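Plugs, Tea and One Very Small Parking Lot: The Lahtinen Open Day

Cloltdale is the kind of town you reach by following signs for somewhere else. I missed the turn twice in January sleet and got to the Lahtinen building at ten past nine, by which time the parking lot, all 20 spaces of it, was full of people who had also come on purpose to look at power strips. I left the car outside a tire shop and walked.

Lahtinen deals in the stuff that lives behind furniture. Extension cords, plug adapters, cord clips, those little rubber grommets that come with a desk and get lost the same evening. Once a year they open the doors, charge 3 dollars (it goes toward the tea) and let the public wander through the warehouse, the sample rooms and the workshop. I've been meaning to go since we moved into a house with one working outlet per room and a lot of opinions about where the lamp should be.

You start in the warehouse, which is cold. A board by the door says it holds 800 product lines, and I would like to report that I was skeptical, but then we walked past them. A whole aisle is adapters. Another is the same beige cord in slightly different lengths, with a label on each bin asking you to please put it back in the correct bin. I saw a grown man hold two of them up side by side, frown, and choose a third.

Our group had a mix of hobbyists, retired electricians and a family who I think had expected a different kind of open day. The retired electricians were the best part. They walked at the back and disagreed quietly with everything on the signs.

Then it's through the swing doors to the sample rooms, where things are set out on tables so you can see them the way they'd look in a home, assuming your home has very good lighting and you have recently gotten rid of all your mail. My favorite was the light brown table near the end of the corridor. It had a dark green power strip lying across the back at a slant, which is the angle every power strip I've ever owned settles into by itself, usually with a sock on it. I'd never considered buying one in dark green. I have now considered it for most of a week.

The green strip, then the white block with the pink band. 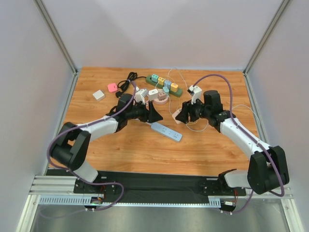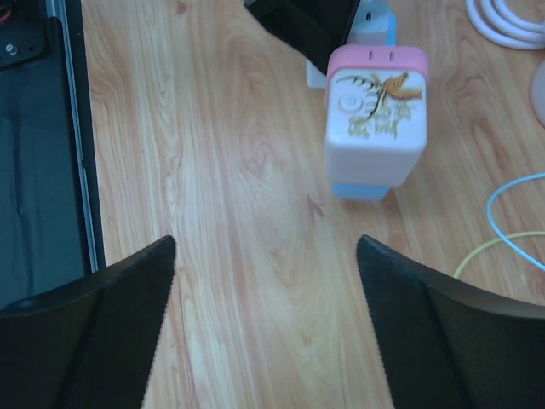
Photos: Lahtinen, Cloltdale

I spent longer than I should have over the white block. It's got a pink band around one end with two small dark slots in it, and a bit of light blue poking out from underneath at the other, so that's three colors before you even get to the picture printed on top. The picture has an orange-brown something that I took for an animal, maybe, with a pointed head, next to some dark green twiggy business. My companion for the day thought it was a leaf. We stood there and debated it until the group behind us coughed. If the idea is to make the plain items on the table look well behaved, it works beautifully.

There was also a free leaflet called "Living With Cords," which recommends measuring the distance from outlet to lamp before you go shopping. I have owned lamps for decades and felt personally addressed.

The workshop tour runs every half hour and you have to put on shoe covers. They come in one size, and that size is enormous. We shuffled around in a line and watched a demonstration of cord winding, which is more hypnotic than it has any right to be, and then a second demonstration of the same thing for the people who'd been stuck behind the tall man. Somebody asked if the shoe covers were for sale. They weren't.

Lunch is at Bruto, across the road, which does soup and a cheese roll and closes when the soup is gone. Get there before noon. We got there at one and had the cheese roll, and then the other cheese roll.

The gift shop is a folding table with a cash box. I bought two adapters I needed, a bag of cord clips I didn't, and a grommet. They had no green power strips left. They had beige.

Getting there: take the 228 bus from Bromora station and get off at the tire shop, where you can say hello to my car, or at least the puddle I parked it in. The bus stops running early in the evening. Wear a coat for the warehouse and socks you don't mind sliding around in. The tea comes in paper cups by the exit, and it's stronger than it looks.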